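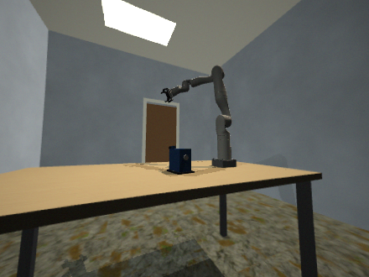 News > Local Business > Technology

Parnton workers learn to teach a robot arm by remote control

4 min read

2025-04-27

PARNTON - A group of warehouse and shop workers has finished the first round of a course in which they teach a robot arm a task by steering it through the motions from a desk. The arm they steer exists only on a computer, in a simulated room with a wooden table and a plain brown door in the back wall.

The course is run by Pirnico, an automation firm on Fontana Street, and began in January. Twelve people took part. None of them had worked as programmers, which was a condition of getting a place.

Each trainee sits at a screen with a hand controller. Moving the controller moves the gray arm on the table, and a trigger under the index finger opens and closes the gripper. The software, called Walline, keeps a record of every joint position from the moment the trainee presses start until the trainee presses stop. One recording is called a demonstration. A batch of demonstrations is then used to train a program that tries to do the same task without a person at the controls.

The group turned in 82 demonstrations that Pirnico accepted for training. Others were thrown out, mostly for long pauses or for bumping the table.

"We had thought the hard part would be getting people comfortable with the controller," said Consuelo Medrano, who set up the course for Pirnico. "They were comfortable by the end of the first evening. What took longer was getting them to do the job the same way more than once. People get bored and start finding shortcuts, and then the recordings don't agree with each other."

The task in the first round centered on a dark blue box that stands on the table near the arm. The box has a small round knob on one face. Trainees had to bring the gripper to the knob from a starting position high above the table, close on it, let go and return the arm to where it began. They were told to keep a steady speed and to come at the knob straight on.

Aurelio Camacho, who drives a forklift at a building supply yard outside Parnton, said the return trip gave him more trouble than the approach.

"You relax once you've let go of the knob," Camacho said. "I'd pull the arm back too fast, and the elbow would swing out wide. Then Consuelo would play it back to me and I'd have to agree it looked bad."

Trainees can switch between several views of the room. The wide view shows the whole arm and most of the table. The close views follow the gripper, and they take some getting used to, as everything in the room seems to turn when the wrist turns. Shadows are another difficulty. The simulated light throws overlapping shapes across the tabletop, and some trainees steered by the shadow of the gripper when they meant to steer by the gripper itself.
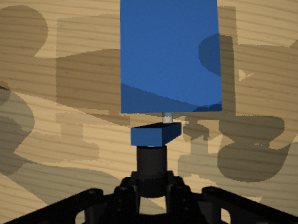 A close view in the Walline practice room, with a small blue block above the black post and heavy shadows on the tabletop.

Yatziri Tapia, who works the returns counter at a hardware store, said she stayed in the wide view for her first two sessions and would not leave it. Medrano eventually asked her to try a full demonstration using only a close view.

"I lost the box right away," Tapia said. "I had to stop and turn the wrist back until I found the wood again. After that I used both, wide to get near and close to finish. Everybody ended up working that way, I think."

Getting lost is common enough that the course now spends part of an evening on it. Trainees are told to stop moving, open the gripper, switch to the wide view and bring the wrist level before going on. If they keep turning, they can end up facing away from the table altogether.

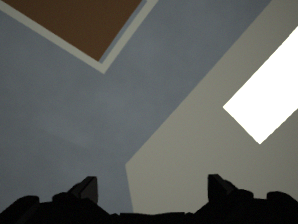

A recording that includes a recovery of that kind is marked and set aside. Getsemaní Barajas, the engineer who trains the program from the recordings, said he does not delete them. He keeps them in a separate folder and has used a few in a later training run, to find out whether the program could learn to get back on course after a mistake.

"The clean ones only teach it what to do when everything is going well," Barajas said. "If it drifts a little off the path, it has never seen that spot before, and it can do something strange. I can't say yet whether the messy ones help. On one run they did. On another it got worse, and I had to go back to the earlier version."

Barajas compared three versions of the program, all trained on the same task. He would not give a success rate for any of them, saying the tests were too short to mean much. The version trained on the most consistent recordings reached the knob more reliably than the others, he said, but it tended to stop short when the box was moved from its usual place on the table.

Moving the box is simple in a simulation. It can be slid across the table or turned with a few keystrokes, and the arm can be reset between attempts with no risk to equipment or hands. Pirnico gave this as its main reason for starting people there. The company does have a real arm in its workshop, and trainees who finish the second round will be allowed to use it.

On the real arm, some of the teaching will be done by hand. In that method, the motors are set so that the arm gives way when pushed, and the person takes hold of it near the wrist and walks it through the task. Medrano said some people find this far more natural than a controller. It also has drawbacks. The arm is heavier than it looks, small tremors get recorded along with everything else, and the person's own body is often standing in the way of the workshop camera.

"We'll let them try both and keep whichever recordings are better," she said. "I expect it will depend on the job. For anything that needs a straight pull, like a drawer, I'd sooner have somebody's hands on it."

Not everyone in the group plans to go on. Karla Zamudio, a packer on the night shift at a food plant, said she was glad to have done the course but doubted that it would change her job soon. Her plant has looked at robot arms before, she said, and the trouble was always that the boxes came down the line in too many sizes.

"I wanted to see what it was for myself before somebody came in and told us about it," Zamudio said. "It's slower than I expected. You do the same move over and over, and then you wait for the computer. I did like the part where it tried the move on its own and you could tell which person it had learned from."

She said the program had picked up a slight dip before reaching for the knob, a habit of Camacho's. Camacho did not dispute it. Barajas said a large share of the accepted recordings were Camacho's, so some of his style was likely to come through, and that in the next round no single trainee will supply so much of the training set.

The next round will use the same room and the same table. The knob task will be kept as a warm-up, and a stacking task is being prepared. Trainees will also be asked to speak a short description of what they are doing into a headset as they steer, so that each recording carries a label in plain words. Medrano said she is still deciding how much to script those descriptions, after a trial evening in which half the group said "going in" and the other half said nothing at all.

Sessions are held on weekday evenings at the Fontana Street office. The course is free to people who live or work in Parnton, and no computer experience is required. Applications for the second round can be picked up at the front desk. People who completed the first round do not need to apply again, but should let Pirnico know which evenings they can attend.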